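Hevstead Bench Kit
Sold and supported by Teltwood

Home > Robotics > Benchtop kits > Hevstead Bench Kit

In stock. Ships from our workshop. Lead time is longer in June, when we close for stocktake.

Overview

The Hevstead Bench Kit is a set of fittings for people who already own a small tabletop arm and want to use it for picking up and placing light parts. It covers the pieces that arm makers tend to leave out: a mounting plate, a work mat, a set of gripper fingers, a wrist camera bracket and a cable pack. The arm is not included. If you need one, call us and we can quote the kit and arm together.

Most kits we sell go to college labs, small repair shops and people building their own test benches at home. It is light-duty equipment. It will not suit a production line, and the warranty does not cover it on one.

What you get

1 x mounting plate, black, with bolts for the arm base
1 x work mat, grey
2 x gripper fingers, black, ribbed on the inside faces
1 x wrist camera bracket with screws
1 x cable pack
1 x hex key set
Printed setup guide

Camera, backdrop panels and table are not supplied.

Mounting plate

The plate bolts straight to the benchtop from above. You will need to drill your table. If you rent your space or share the table with someone, order the clamp version of the plate, which holds on to any edge up to 30 mm thick. The clamp version costs the same but has to be set at the edge of the table, so you lose some reach.

The bolt pattern suits the Ilta and Wubshet arms without any extra parts. For other arms, send us a drawing of the base and we will check it before you order. We do not cut custom plates.

Gripper fingers

The fingers are moulded with horizontal ribs on the gripping side. The ribs give a better hold on smooth plastic than the flat fingers we used to supply, and they wipe clean with a damp cloth. Do not use solvent on them.

They are sold as a pair and should be replaced as a pair. Spare pairs are listed under Spares below. Fingers from the older kit will fit the same gripper, but do not mix an old finger with a new one. The tips do not line up.

Maximum part weight is 100 g. You can pick up heavier things if the shape is good, but we don't recommend it and the arm may sag at full reach.

Work mat

The mat has a fine dotted texture and a dull finish, so it throws back less glare into the camera than a bare benchtop. It has no adhesive. Tape it down or use double-sided tape underneath. Masking tape works well on timber and peels off without leaving much behind. Check the tape from time to time, as a corner that lifts will catch a low gripper.

The mat can be cut with a sharp knife. Cut from the back.

Wrist camera bracket

The bracket holds a small webcam above the gripper, looking down between the fingers. It tilts and locks with one screw. Set the tilt so both fingertips show at the bottom of the picture when the gripper is open. If you can only see one, the bracket is on crooked.

Most cheap webcams will do. Fixed focus is easier to live with than autofocus, which tends to hunt when the gripper moves down to a part.

Setup

Allow an afternoon. The printed guide covers it in full, but the order is:

Bolt or clamp the plate to the table.
Fix the arm base to the plate and tighten the bolts evenly.
Fit the fingers. Open and close the gripper by hand with the power off.
Fit the camera bracket and camera.
Lay the mat and tape the edges.
Run the cables, then move the arm slowly through its full reach and watch for anything that pulls tight.
Power up and run your arm maker's homing routine.

The wrist camera cable needs the most care. It has to have enough slack for the arm to turn, and that slack has to go somewhere. We include clips in the cable pack for this.

Practice parts

We don't supply practice parts, and customers often ask what to start with. Use whatever you have in the drawer. Lids, bottle caps, plastic plug housings and small boxes are all fine. Start with something that has two flat sides, and leave round things until the gripper is lining up properly.
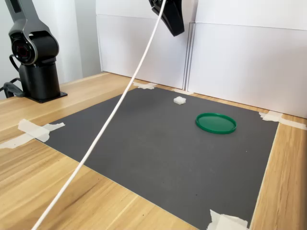
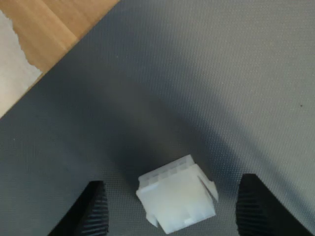
Light-coloured parts are the easiest to begin with on the Hevstead mat, and we suggest you get those working before you try anything dark. Black parts can get lost in the shadow the arm throws, and you may need a second lamp. White plastic shows up well, as the connector housing between the fingers in the close-up does, even with a broad shadow lying across the mat. A part like that is also a fair test of your alignment. It is a little askew to the camera and closer to the left finger than the right, so you can practise centring the gripper before you close it. Leave the fingers wide until you are happy with the position. Closing on a part that sits well off centre will push it along the mat.

Spares

Gripper fingers, pair
Work mat
Bracket screws, bag
Cable clips, bag
Clamp plate (swap for standard plate)

Spares are posted in a padded bag unless you ask for a box.

Warranty and returns

The kit is covered for 26 weeks from delivery. Fingers and mats are wear items and are covered for faults only. Unused kits can be sent back within 30 days in the original packing. We can't take back a mat that has been cut.

Help

Lena Duda looks after orders and stock. Hamdia Ambaye handles fitting questions and will look at photos of your bench if something isn't lining up. Please send one photo from the side and one from the wrist camera, with the gripper open, and tell us which arm you have.

Related items

Hevstead Bench Kit, clamp version
Hevstead Lamp Arm
Ilta base adaptor
Wubshet cable set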